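Riline two-handed unit: hand and wrist servicing

Condition: used, overhauled
Price: 4,000 with both hands fitted
Spares: finger cable sets from stock, wrist joints to order

The Riline is sold as a low-upkeep machine. We have looked after enough of them to doubt that. The arms give little trouble. The hands need regular attention, and the maker's sheet, which allows 735 hours between cable checks, is generous to itself. We check at half that.

Each overhaul covers both wrists, all finger cables and the palm seals. We fit Manzano cables, which cost more than the originals and have so far lasted longer. Amancay Tapia does the bench work and signs the card that comes with the unit. Cover is 36 weeks on parts. It does not include fingers bent by shutting them in a drawer.

Setting up after a hand change

Run the Imo setup routine with the arms clear, then load the Clolau kitchen model and try the moves there first. Allow 2 hours. The manual says less, and we have yet to manage it.
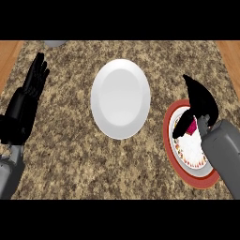

Grip settings are where most owners go wrong, usually by trusting the factory figure. Start low and raise it in small steps, one hand at a time. In the kitchen model the left hand is held open over the granite while the right closes on a small magenta block above the red-rimmed plate, and that is a fair layout to copy. The fingers hide part of the block, so check the grip from the side as well. A clean run in the model proves very little about a real plate. Use an old one.

Not included: stand, charger, software renewal. Ask about the renewal before you buy, as the price went up in December.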